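How do you keep little toy animals and hats from taking over the house?

Posted by Lena Tomaszewski, Burneck, January 2025

Hi everybody! I have a toddler, a first grader and a hallway that eats things. We own a big wooden toy chest that my dad built, and I love it to pieces, but whatever goes in there sinks. The farm animals end up at the very bottom with the puzzle pieces, and then the whole chest gets dumped on the rug every single morning so somebody can find the cow. Hats are a different headache. They live on doorknobs, under the couch, in the car.

I'd like to get the animals out of the chest and into something smaller that the kids can carry on their own. Do you go with lids or no lids? Fabric or plastic? And would you keep caps in with the toys or give them their own spot? We have one low shelf, 16 inches deep, and I'm not putting any more holes in the wall (the plaster crumbles if you look at it).

Jolanta Tokarz

no lids!! my kids never once put a lid back on. fabric ones are cute but they flop over and then everything is on the floor anyway. get plastic

Wanda Domański

Oh, I love this question! I ran a playgroup in Ellach for years and now I have grandkids in and out of the house, so I've tried pretty much every box, basket and bucket there is.

Go with open plastic bins, one kind of toy per bin, and stop there. What changed everything for us was getting rid of the deep chest (sorry to your dad, keep it for blankets, it'll be wonderful for blankets!). When a child can look down and see the bottom of the bin, she picks out what she wants and the rest stays put. You want a rim that's thick and rounded, too, so small hands can get hold of it and it doesn't dig in when they haul it down the hall. Measure across the rim before you buy, not across the base. Bins that flare out at the top take up more shelf than you'd think, and I once brought home a stack that wouldn't go in by half an inch. I was so mad at myself.

For the animals, start small. Put out 20 at the very most and tuck the others away in a closet, then trade them in May when everyone's tired of the same zebra. They come back like brand-new toys, it's the best trick I know! Wash them now and then in the sink with dish soap and an old toothbrush, and let them dry all the way on a towel before they go back. The bin can get the same treatment. If yours has ribs on the sides like mine, run the toothbrush down those as well, they collect cracker dust like crazy.

Caps I'd keep by the door, in their own basket or bin, nothing fancy. Set them in brim out and don't press them flat. We did try caps and animals together for a while and the caps turned into beds for the sheep, which was adorable and also meant we could never leave the house on time.

My grandson is big on blue, so blue is what he got:
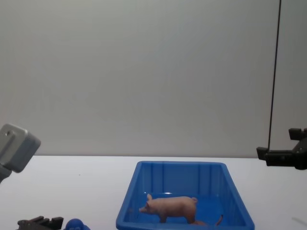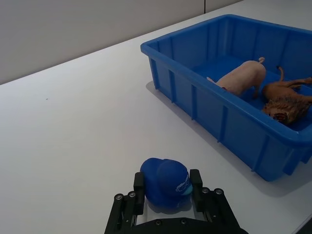 The pig in the blue bin, and in the second one the lion too, with the cap still out on the table.

Eugeniusz Adamczyk

I agree with most of the above but would add, check the depth of the shelf with the baseboard in mind. Ours lost nearly an inch to it. Also felt pads under the bin if you have wood floors. We did 3 bins side by side and labeled them with masking tape and a marker, has held up fine.

Comments

Lena Tomaszewski: Thank you all so much! Wanda, the blanket idea is perfect, my dad even likes it. Going bin shopping this weekend with a tape measure in my pocket.

Dorota Adamczyk: Eugeniusz forgot to say that one of the three is full of his fishing hats.

Jolanta Tokarz: wanda does the toothbrush thing work on crayon?

Wanda Domański: Jolanta, mostly! Try a little baking soda on it first and go easy on anything painted.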